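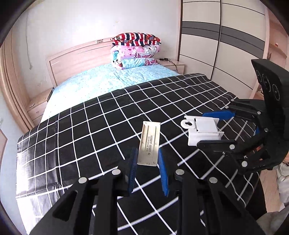

Metal piece on a black cloth printed with thin white lines

How to write a very short ghost story (and finish it)

I've started more ghost stories than I'd like to admit, and for years I finished none of them. Then in March I sent one off to the Flotetti flash fiction call, which has a hard limit of 1,000 words, and having a wall to run into did me a world of good! So this is how I go about it now.

Start with the place. Mine is nearly always Plakholm, a made-up harbour town I've been adding to since uni, and it saves me so much time because I already know where the ferry stops and which street floods. Steal your own suburb if you like, just change the name.

Next, pick one wrong thing. Only one! A neighbour who waves from the wrong window, a phone that rings in a house with no line. Write it on a scrap of paper and stick it where you'll see it. If a second wrong thing turns up while you're drafting (it will), save it for another story.

Now set a timer for 30 minutes and write straight through. Don't fix the spelling, don't look up what colour a lighthouse should be.
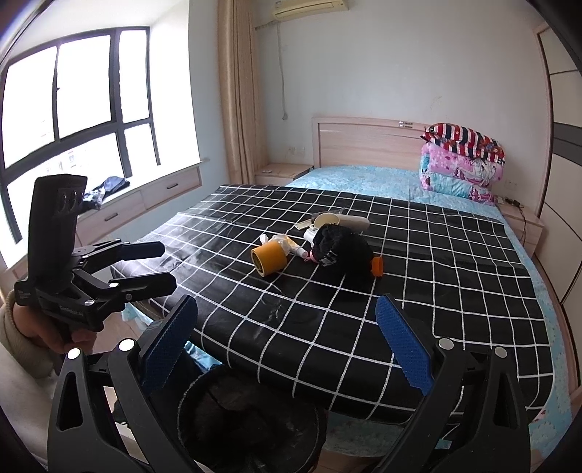 When the timer goes off, stop, even if you're in the middle of a sentence – it makes it much easier to pick up again the next day. My last draft took four goes and came out at 1,378 words, so there was a fair bit of cutting to do.

For the cutting, read it aloud. Anything that explains the ghost goes first, then the weather, then any character who only turns up to say they're frightened. I lost 124 words in one hit by dropping a grandmother I was very fond of (sorry, Gran).

Check your last paragraph too. I usually find the story ended two or three lines earlier, so try covering them with your hand and see if you miss them. Then save a clean copy, check the word count again and send it in before you start fiddling with the title.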